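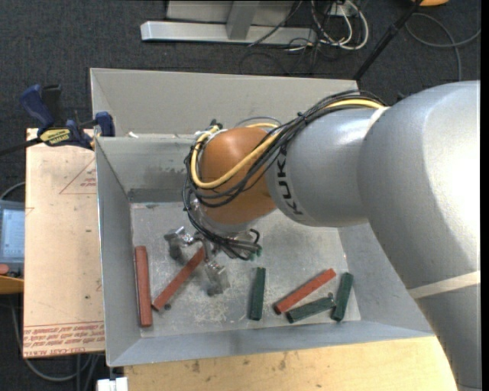
solder_moth
My question is for people who own the Solbridge 4 phone. I bought it in May, after five years with an old Fonseca, and since the last system update the battery is empty before dinner. I work in maintenance in a factory, so the phone is with me in the hall all day and I use it for notes and for pictures of cables. At my job the yellow cable and the black ones that go over the wrist of the robot arm are on a list, and when one of them gets bad I know which part to order. With the phone I have no list like this. The battery page says "System 49%" and nothing more. Before the update, System was always at 15% or less. Did other people see this, and did you find what it is?

I tried already: restart, battery saver, and removing the Anstead weather app that came with it. No change.

---

pilcrow77
Same phone, same update, no problem here. I end the day with half of the battery. Did you wait a few days? After a big update the phone indexes all the photos again and it eats power. Mine was warm for two evenings and then it was fine.

---

solder_moth
It is now the third week, so I think the indexing must be finished. I have many photos, but not so many.

---

greenkettle
Is your signal weak in the hall? A phone in a metal building looks for a network all the time, and this goes under System and not under a separate line. My brother had the same complaint about a different model and it was only the signal. Put it in airplane mode for one shift and compare.

---

pilcrow77
But he had the same building before the update, no? The walls did not change.

---

greenkettle
The walls did not, but the modem software did. The update notes say "improved network selection." In my experience "improved" can mean that it searches more often. I am not saying it is surely this, I say it costs nothing to test.

---

dunlin_b
I would go the other way and do a factory reset. I know people hate to hear it. I had an update two years ago on the Fonseca that left some old settings behind and the phone never slept properly. Reset, set up as new, do not restore from the backup, and it was good again the same night.

---

solder_moth
Thank you all. I will do the airplane test first, tomorrow, because the reset means I must set up the bank app again and for this I need a letter from the bank.

---

tallow_and_tin
Please do not reset before you look at the always-on display. The update switched it on for me without asking. Settings, Display, Lock screen, last item. Also "Lift to wake" was on. If you carry the phone in a work jacket and bend down often, the screen lights up a hundred times.

---

dunlin_b
The always-on display has its own line in the battery page, it would not be under System.

---

tallow_and_tin
On the old version, yes. On the new one I do not see this line anymore. Please check on yours before you say it is wrong.

---

dunlin_b
I checked. You are right, the line is gone. I still think that the display alone cannot explain 49%.

---

solder_moth
Result of the airplane test: I started at 6 in the morning with a full battery and at the end of the shift I had 71 left. On a normal day I have 29 at this hour. So greenkettle, it looks like you are correct, at least for the bigger part.

tallow_and_tin, the always-on display was on at my phone also. I never touched this setting. It is off now.

---

greenkettle
Good! Now go to Mobile network, Preferred type, and choose 4G only. You lose some speed but for notes and pictures you will not feel it.

---

pilcrow77
I do not like this advice very much. He paid for a 5G phone. It should work as it worked before, and if everybody uses a workaround then Solbridge will never repair it. Please send them the report also - it is under Help, Send logs.

---

greenkettle
He can do both.

---

velvet_ohm
Joining with the same problem, but I am in an office with full signal, so for me it cannot be the search. I removed Rilluswood (the keyboard, the free version) and System went from 40 to 22. Maybe there is more than one thing wrong in this update. Does anybody else here use it?

---

solder_moth
I use the normal keyboard, so for me it is not that one.

I changed to 4G only and had three shifts with it. I come home with a little more than half. The logs are sent, and the answer was automatic, it says they will look at it in the next version. I leave the thread open and will write again when the next update is there.

---

velvet_ohm
Please do. I turned off automatic updates until then.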